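Reading the Fine Print, Section 2
Handout 6: What a Warranty Does and Doesn't Promise
Instructor: Sohail Qureshi
Revised April 11, 2026

Bring this to class along with the Brammont toaster oven warranty you were given last time. If you lost it, you are now in the same position as most people who own a toaster oven.

1. Express and implied

An express warranty is a promise the seller puts into words, on paper or out loud. An implied warranty comes along by law with most sales by a merchant, unless it has been properly disclaimed. The main one says the goods must be fit for their ordinary purpose. A kettle should boil water. It need not bring you joy, whatever the box says.

Sales talk is a third thing. "Finest kettle in Vernport" is puffery and gets you nowhere. "Will not leak for 18 months" is a promise. Practice telling them apart on the Wonance brochure, which has plenty of the first and one lonely sentence of the second. Find it.

2. Full and limited

Under federal law, a written warranty on a consumer product costing more than a small amount has to be labeled full or limited. You will see "limited" nearly always. Read what comes after it. Common limits:

Parts but no labor
Repair or replacement, at the company's choice (never yours)
Original buyer only
Shipping at your expense, in the original carton, which you threw out in November

3. The Escobar problem

Mr. Escobar buys a dishwasher for $617. It quits in month 6. The warranty covers "defects in materials and workmanship." The company says the failure was caused by "improper use," namely washing dishes in a manner not described on page 2 of the manual.

Write half a page on each of these. What does Mr. Escobar have to show? What would you want him to have kept? Does the implied warranty help him if the paper one doesn't? "He should sue" is a conclusion, and I will be writing "why?" next to it.

4. Wear and tear

Nearly every warranty excludes "normal wear," and hardly any of them define it. Scuffs and scratches on a surface usually count as wear. A crack through a load-bearing part usually doesn't. Between those lies a large gray area where lawyers pay off their boats. When you read a claim letter, underline each word that describes damage and ask whether it names a cause or only an appearance.

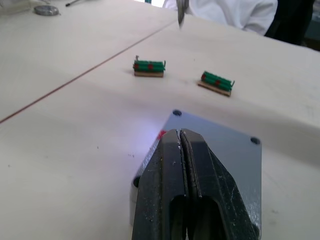
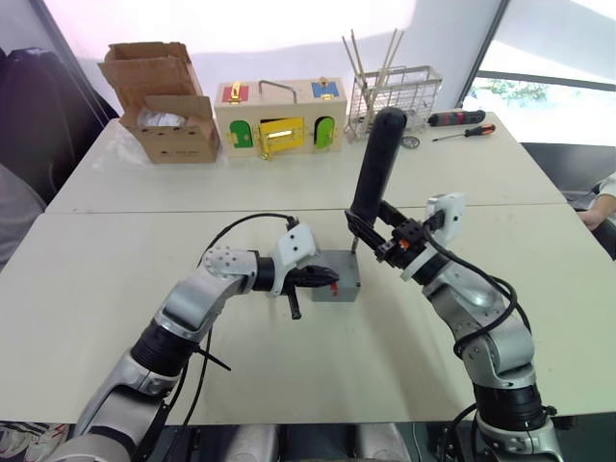 Fig. 1. Scuffed black gripper fingers. Fig. 2. Two arms over a white tabletop.

For next time: read the arbitration clause in the Brammont warranty. It is longer than the warranty.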